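# Relatório de projeto — Crimes ambientais na página local: o que fica fora da notícia

Entrega final, Jun 21, 2024. Grupo: eu e a Mali Meredith. Orientação: Inès Lecomte.

Vou começar pelo fim, que é como a professora Inès diz que se escreve notícia: dos 29 textos que lemos sobre incêndios em depósitos de lixo e sucata, só 11 voltaram ao assunto depois do primeiro dia. Os outros pararam no «a polícia investiga» e pronto. Foi esse buraco que nos agarrou ao tema.

A ideia original nem era esta! Queríamos estudar como os jornais de bairro cobrem furtos em lojas, mas a Mali encontrou a história do armazém da Betetti, que ardeu em dezembro com três carrinhas lá dentro, e ficámos as duas presas àquilo. Saiu uma nota curta no jornal Tô (o gratuito, que deixam à porta do mercado), depois outra quase igual no portal Flato, e a partir daí silêncio. Ninguém foi detido? Alguém foi? Tivemos de ir perguntar.

## Como trabalhámos

Lemos tudo o que conseguimos encontrar nos arquivos dos dois títulos, num período de cinco anos. Fizemos uma folha de cálculo com colunas para fonte citada, número de parágrafos, se havia nome de testemunha e se a notícia teve continuação. Eu lia, a Mali preenchia, e depois trocávamos para ver se dava o mesmo. Nem sempre dava — a coluna «fonte oficial» foi uma guerra, porque um comunicado copiado sem aspas conta ou não conta? Decidimos que conta. 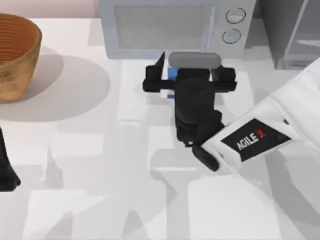 *Cesto e micro-ondas, cena gerada em computador.*

Também fizemos 3 entrevistas: um vizinho do armazém, uma jornalista do Tô que pediu para não ser identificada e o antigo encarregado da Betetti. O vizinho falou quase uma hora (e metade foi sobre o estacionamento, que transcrevi à mesma, por via das dúvidas). A jornalista foi a mais útil. Contou que naquela semana escreveu sozinha o jornal quase todo e que a nota do incêndio foi feita ao telefone, entre duas coisas mais urgentes.

## O que encontrámos

O padrão repete-se tanto que ao fim de uns dias eu já adivinhava o segundo parágrafo. Primeiro o susto, a hora e o local. Depois a frase da polícia ou dos bombeiros. Depois, às vezes, um morador que ouviu um estrondo. A seguir, nada. Quem trabalhava no sítio quase nunca aparece a falar, e no caso da Betetti isso nota-se imenso: o vigilante que deu o alarme é «um funcionário» nas duas notícias.
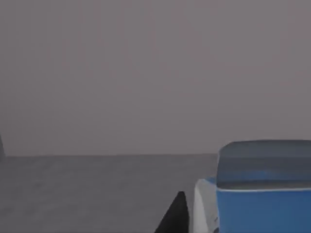 O encarregado contou-nos que esse vigilante esteve semanas sem conseguir voltar ao turno da noite. Não pudemos confirmar com o próprio, por isso fica aqui como relato de terceiro e nada mais. A Inès insistiu muito neste ponto na revisão e tinha razão, a nossa primeira versão dava aquilo como certo.

Outra coisa que nos surpreendeu foi o vocabulário. «Vandalismo» aparece logo no título de várias notícias em que, mais abaixo, se lê que a causa era desconhecida. No Flato isso acontece mais, talvez por os títulos serem escritos por outra pessoa, mas é palpite meu.

## O que correu mal

Pedimos dados à empresa de resíduos Lallmont e recebemos uma resposta muito simpática a dizer que não. Perdemos quase duas semanas à espera. Se fosse hoje, mandava o pedido logo no primeiro dia e avançava com o resto.

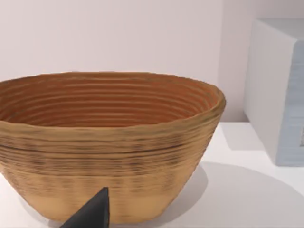 A folha de cálculo também devia ter sido testada com poucos textos antes de a usarmos em todos. Mudámos a definição de «continuação» a meio e tive de reler uma pilha de notícias que já dava por arrumada. E gravei a entrevista do vizinho com o telemóvel no bolso do casaco, portanto há partes em que só se ouve tecido.

Para quem quiser pegar no tema: comparem com a rádio local, que não chegámos a ouvir, e tentem falar com o tribunal cedo. A folha e as transcrições vão em anexo, com os nomes retirados. A Mali ficou de rever a bibliografia — falta o ano em duas entradas do Tô.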